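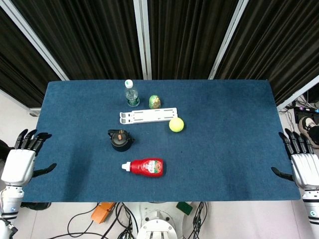 Step 1: Set the table before you touch the controls

I used to jump straight into driving the arms and sort out the objects as I went. Bad habit! Now I lay everything out first, stand back, and check that I can see it all from the robot's own camera view. What looks fine from your chair can be hopeless through the headset.

For this task I use six things: a water bottle, a folded white stand, a little patterned egg, a tennis ball, a small black kettle and a bottle of ketchup lying on its side. They sit on the left and in the middle of the blue cloth, and the right half stays clear as the drop-off side. The plan is to move things over to the clear half one at a time, with the left hand picking up and the right hand taking over when the reach gets long.

A plain dark cloth is worth the trouble, by the way. I tried a checkered one in January and spent the whole session squinting.

Step 2: Park the hands where you can see them

Start every take with both hands up at the sides of the table, fingers open, thumbs pointing in over the cloth. Hold them there for 2 seconds before you move. Tarık Oral, who taught me most of this, makes everyone say "parked" out loud before the recording starts, and I still do it when I'm alone in the room.

If your own arms are sore in that position, fix your chair. You're going to be in it for a while.

Step 3: Do one dry run with nothing recording

Touch each object lightly and go back to the start. You're looking for two things: can the hand get there without knocking something else, and does your wrist run out of turn before the robot's does? On my setup the kettle is the one that catches me. The handle arches up along the back and sticks out to the left, so I come in from that side with the fingers half closed and keep well away from the spout.

Step 4: Pick in a sensible order

I go easy to hard:

Ketchup bottle. It's near the front and lying down, so come from above and close across the middle of the body. Don't grab the nozzle end.

Tennis ball. Round things want to leave. Bring the thumb down on one side first, then close the fingers slowly — slower than feels natural.

Water bottle. It's at the far edge, so this is the longest reach. Squeeze just enough to lift. An over-squeezed bottle makes a horrible crunch and then tips out of the hand.

Kettle. Take it by the handle, lift straight up, and only then travel sideways.

Egg. Small, and tucked in behind the stand, so keep your fingertips high until you're right over it.

Folded stand. Leave it for last. It's long and it will sweep the table if you turn your wrist too early.

Step 5: Record, and keep your mistakes short

Hit record, say "parked," and go. If you miss a grab, open the hand, back off a little and try again. One clean retry is fine to keep. If you've missed three times in a row, stop the take and delete it. I kept all of mine in the beginning and Ingrid Fitzsimmons had to go through 416 takes with me to weed out the flailing. Sorry again, Ingrid!

Try to move at one steady speed, too. When I get tired I start rushing the carry and dawdling over the grab, and you can see it in the playback.

Step 6: Shuffle and repeat

After every 5 takes, swap a few objects around and turn the bottles to face a different way. Keep the clear side clear. I write the new layout on a sticky note along with the take numbers, so if something looks odd later I know which arrangement it was.

We name our folders by layout and then by operator (mine all start with "Anano," the name of the project). Pick whatever you like, but pick it before your first session. Renaming files at nine at night is no fun at all.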